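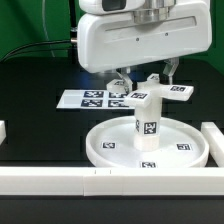 Review: Open Day at the Sirnley Robot Workshop

Apr 7, 2019
Reviewed by Ashton Pomare

I've been to plenty of tech open days where you stand behind a rope and watch a promo video. Sirnley does it differently, and I had a great time! Tickets were 26 dollars, the session ran 60 minutes, and almost all of it was spent right up at the benches with the people who do the work.

Farhad Sharifi led our group. He talks fast and takes every question seriously, including a long one from me about calibration (sorry, everyone behind me). The white arm with the two-finger gripper got the biggest crowd by far, and I went back to it twice.
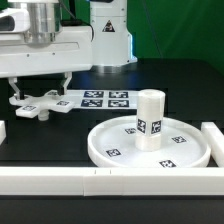 My own interest is in vision. I teach an evening electronics class, and my students always want to know how a robot can tell where a part is. This bench is the best answer I've come across. The printed square markers are on everything: the cross-shaped piece, the floor of the round tray, the label around the white cylinder standing in it, even a flat sheet on the table with four of them in a grid. You can point at one and talk about position and angle straight away, no slides needed. I filled three pages of my notebook.

Fatemeh Rahimi gave the short talk afterward on gripping small parts, and I could have listened for another hour. The handout is good too, though the print is tiny.

A couple of gripes. The room got noisy with about 60 visitors in it, and the coffee ran out early. Parking is a hike as well, so wear decent shoes.

Four and a half stars from me, and I've already signed my class up for the next one.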